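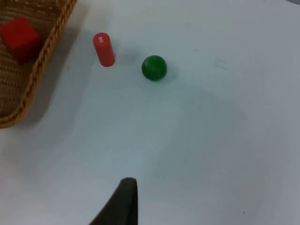

Basket on the left, shapes on a plain table.

Basket sorting with blocks: a quiet table activity

You need a shallow basket, a clear table and a few solid shapes. We use a red cube, a red cylinder and a green ball, and the whole thing takes 10 minutes.

Step 1. Set the basket to one side
Leave plenty of bare table next to it. Name each shape as you point to it, then ask your child to say the names back.

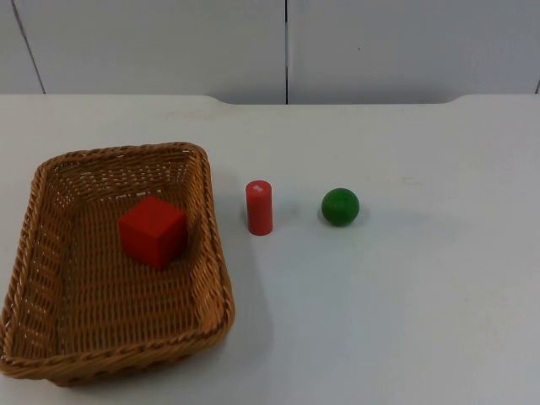 Cube in the basket, cylinder and ball on the table.

Step 2. Ask by shape
Say "cube in the basket" and wait. Don't point this time – give them a chance to look. Once they have the idea, ask for a shape to come out again.
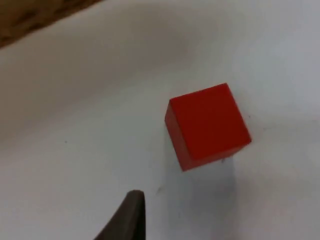 Step 3. Ask by colour
"Find something red" has two right answers, so accept either. Follow with "find something red that can roll".

Step 4. Put everything back on the table
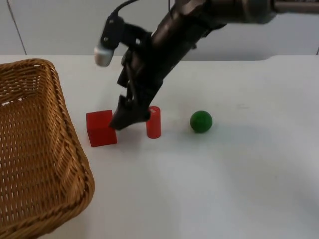
Children who know their shapes usually want a harder game by now. Try place words: next to, between, in front of. With the cube just beside the basket rim and the other two shapes further along, you can ask which one is nearest the basket. Move one piece and ask again.

Elaheh Azimi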